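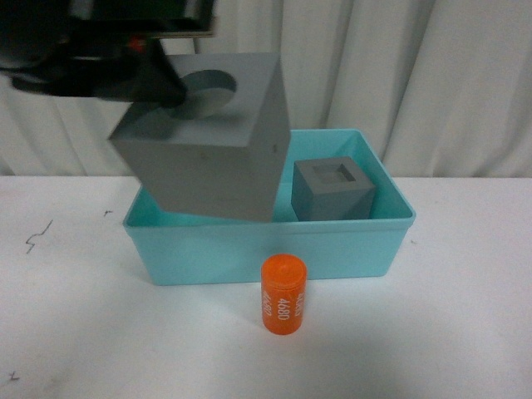 A gray cube with a shallow round recess in its top, held over a turquoise bin on a white tabletop.

Jisilholm Dumpling Days

Jisilholm Dumpling Days is a street food festival held each April in the harbor town of Jisilholm. It takes up the whole of Belhaj Street, from the old customs shed at the water end up to the bakery on the hill, and it is given over almost entirely to dumplings of one kind or another: boiled, fried, steamed, baked, sweet, savory, and (in the case of the well-loved rhubarb ones) a little of both. Admission is free, and visitors pay for their food at each stall.

History

The festival grew out of a church hall supper run by Natalie Horrocks, a school cook who had moved to the town with a great many family recipes and, by her own account, nowhere big enough to serve them. Her first supper sold 127 plates, which emptied the kitchen well before dark and left a good many hungry people standing on the steps. The next spring she asked the shopkeepers of Belhaj Street whether she might set up tables outside their doors, and most of them not only said yes but brought out a pot of their own.

For several years the event was simply called the Supper, and older residents still call it that. The present name came into use when the street was first closed to cars for the day. Horrocks stepped back from the running of the festival some time later, though she has kept her stall near the customs shed, where the line for her potato and onion dumplings usually forms before the opening bell.

Food

There are 36 stalls in a usual year. Every stall must serve at least one dumpling made by hand on the street, and the cooks roll and fill them at the front tables where people can watch and ask questions, which they do, at length. The festival uses the word "dumpling" very generously. Filled pockets of dough are the most common, but there are also plain suet dumplings in broth, fish balls bound with flour, and apples baked whole in pastry.

The dish most closely tied to the festival is the ovus, a large, soft wheat dumpling with smoked haddock and leek inside, served in a paper bowl with brown butter and plenty of black pepper. It is cooked in the town all through the colder months, but many families hold off making it at home until the festival has come and gone.

The Long Pot

At noon the cooks gather at the middle of the street for the Long Pot, a shared soup made in a row of kettles. Each stall gives a few dumplings to it, so that no two bowls come out quite the same. The largest Long Pot on record served 804 bowls, and the ladles were kept going until well into the afternoon. Any money dropped in the jars beside it goes to the school kitchens.

Getting there

The Joruteck ferry lands a short walk from the lower end of Belhaj Street. Parking near the harbor is limited to 100 spaces, and these are generally full by 10:00 am. The upper end of the street is steep, and the stalls on the flat stretch by the water are the easier ones to reach with a stroller or wheelchair.

See also

Belhaj Street
Ovus (dumpling)
Harbor suppers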